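Questions I get asked a lot

I run a little snack swap by post out of my spare room, and the same questions land in my inbox every week, so I've put my answers in one spot. If yours isn't covered, send me a note and I'll get to it after work.

So what is Hsueh, exactly?
It's a mail swap for people who like trying chips, bikkies and lollies from somewhere else. You post a box to another member, and someone else posts a box to you. I match everyone up on a spreadsheet with a cup of tea beside me. There were 291 of us at the August swap, which still makes my head spin a bit!

How often do the swaps run?
Every 2 months. Sign-ups for the next one close on Thu 17 September at midnight, Melbourne time. Miss it and you'll have to wait for the one after, sorry (I did let a few latecomers in once and the matching took me all weekend).

What does it cost?
Joining is free. You pay for your own snacks and your own postage, and I ask people to keep the snacks under $52. Plenty of lovely boxes come in well under that.

Can I send chocolate?
In winter, go for it. From November on I'd skip it unless your match is in Tassie. I once opened a parcel that had been sitting in a hot van and, well, I ate it with a spoon.

What about homemade stuff?
Sealed and shop-bought only, please. Your nan's slice sounds magnificent but I can't check the ingredients for people with allergies.

Can I swap overseas?
Not yet. Kam-wah Shih is looking into the customs side for me and there's a lot of reading involved. Australian addresses only for now.

My box hasn't turned up. What do I do?
Give it 4 extra business days past the tracking date, then email me with your tracking number. Chih-ming Chien looks after lost parcels and is much more patient on hold than I am.

Where do you find your snacks?
Mostly ordinary shops, to be fair. I like poking along the shelves whenever I'm somewhere new, and I'll always grab a tub of something I haven't tried.

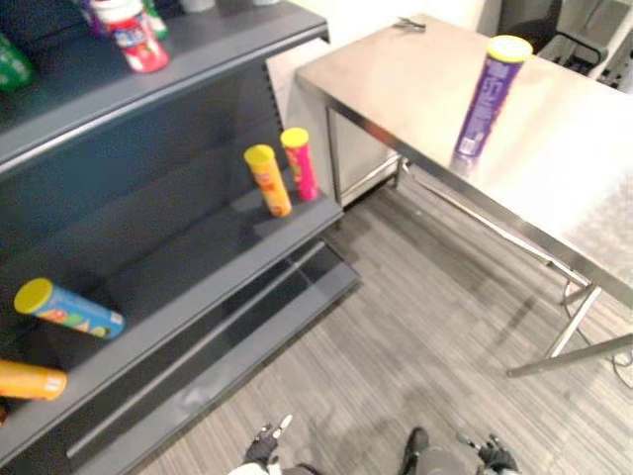

How do I leave?
Reply "pause" or "leave" to any swap email and I'll take you off the list. If you've already been matched, please send that last box first.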